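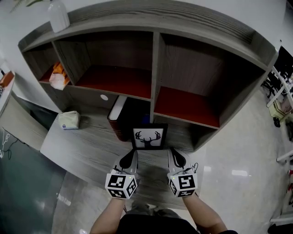

TUDTON - The reading room on the upper floor of the old Adomaitis building will open to the public again in May, with new shelving, two study desks and a small collection of framed prints that visitors can borrow and take home.

The room has been closed since the fall, when the heating was replaced. Work on the radiators finished ahead of schedule, but the old bookcases had been taken apart to reach the pipes and several did not go back together. The building's management decided to replace them and ordered gray wood-grain furniture from Tovus, a supplier in Irkside that also fitted the ground-floor meeting room two years ago.

The main piece is a desk with a tall shelving unit above it. The unit has open compartments of different widths, gray on the outside and at the back, with dark red shelf floors. A round cable opening in the lower panel lets people plug in a laptop without running a cord over the front.

Siiri Eglītis, who manages the building, said the choice of open shelves came from people who used the old room.

"The old cabinets had doors, and people didn't open them," Eglītis said. "We had board games in there that hadn't been out in years. I wanted shelves where you can see what we have from the door."

Most of the books are still in boxes in the basement and will be brought up over the next two weeks. Staff are using the time to decide where the prints should go, since they will share the shelves with the books. The first ones brought up are simple line and silhouette designs, among them a deer head with wide antlers and a drawing of an outstretched hand with a leaf-like shape beside it. Both are dark designs on white.

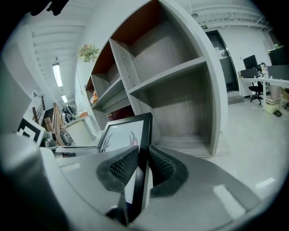 How the print loans will work

Anyone with a Tudton library card will be able to borrow one framed print at a time for 30 days. There is no charge. A print can be renewed once at the desk if no one else has asked for it.

The loan collection will start with 10 prints. Nine of them were bought from a closing gift shop in Irkside, and the last was donated. All are small enough to carry in a tote bag, and borrowers will be given a cloth sleeve to protect the glass. Broken frames must be reported, but Eglītis said the building does not plan to bill anyone for a first accident.

Prints that are not out on loan will stand on the shelves and desks. The staff considered hanging them, but the walls in the study area were painted in the winter and management did not want to drill into them again. Standing the prints up also means visitors can pick one up and look at it closely before deciding.

Placement has taken longer than expected. A print set at the back of one of the deeper compartments is in shadow for much of the day, and one placed too far forward on the desk takes up writing space. For now the plan is to keep the deer on the desk, near the upright dark book under the shelves, and to try the others in the upper compartments once the books are in.

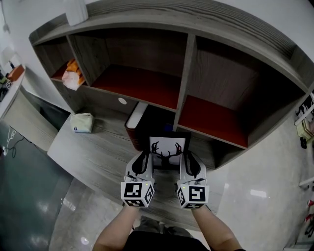
The deepest compartments will be kept for atlases and other large books, which stood on the floor in the old room. The narrow one at the left end is meant for supplies and small items. Paper, pencils and tissues will be provided at both desks, as before.

Seating will be limited at first. Each desk has two chairs, so 4 people can study at the same time, and more chairs are expected from Tovus later in the summer. Group bookings will still be handled through the ground-floor office, and groups larger than that will be directed to the meeting room.

Opening hours will be the same as they were before the heating work, except that the room will stay open until 9 p.m. on two evenings a week. The evenings have not been chosen - Eglītis is asking regular visitors to mark their preference on the sheet at the front entrance. The elevator is working and stops at the upper floor.

Donations of books are being accepted again at the ground-floor office, though the building asks people to hold on to encyclopedias and magazines. Framed prints will also be considered if the frame has a stand and the glass is not cracked. The list of prints available for loan will be posted by the reading room door on opening day.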